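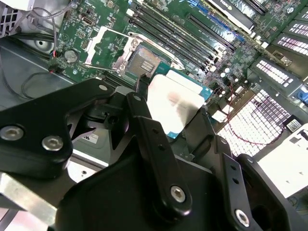 April 10, 2019

Spent most of the day on the old desktop. It has been sitting by the radiator since we moved to Idilmont, and I kept telling myself I would get to it when the weather turned. The weather has turned, so I ran out of excuses.

The plan was a processor swap. The replacement came from Tiwari, the secondhand parts place behind the bus station, for a good deal less than I expected to pay. It was wrapped in so much plastic that it took me longer to get into the box than to open the computer.

The board is one of the green ones with all the contacts in the socket and none on the chip. I had read enough about these to be nervous. The pins are gold and packed in so closely that they look like cloth from any distance. I went over them with the desk lamp and the magnifier from the sewing box before I did anything else, row by row, and could not find one out of line. Then I did it again from the other side. My eyes hurt.

The heat spreader on the new chip had a smudge in the middle that I noticed only once the light was on it. I gave it a wipe with alcohol later on, before the paste. It came up well enough.

The levers were stiffer than I remembered. I don't like the sound they make going down. The manual says this is normal, and it says it twice, so other people must have written in to complain. I let go of the first one partway and had to leave the room and have some tea.

Things to remember for next time:

Take the side panel off in the hall, where there is space to put it down.
Case screws go in the egg cup. Cooler screws go in the other egg cup.
Match the little triangle before lowering anything.
Do not start at 6 in the evening. (I started at three and was still at it at 6.)

The first try at starting it gave me fans and a black screen. I sat on the floor and looked at it for a while. It was the memory, one stick not pushed in all the way – the clip on the far end hadn't closed. After that it came up and asked me to set the clock, so I suppose the battery is finished too. Another thing for the list.

It found 431 updates, which I left running while I ate. Soup from yesterday and the end of the bread. The fan is quieter than it was with the old chip, or I had forgotten how it sounded.

Still to do: a new battery, tie up the cables, find the missing foot for the case. I want the Zemomero scans moved over before the end of April. The old processor is in the plastic tray the new one came in, in the second drawer, with a label on it.

Bed at eleven. Rain again.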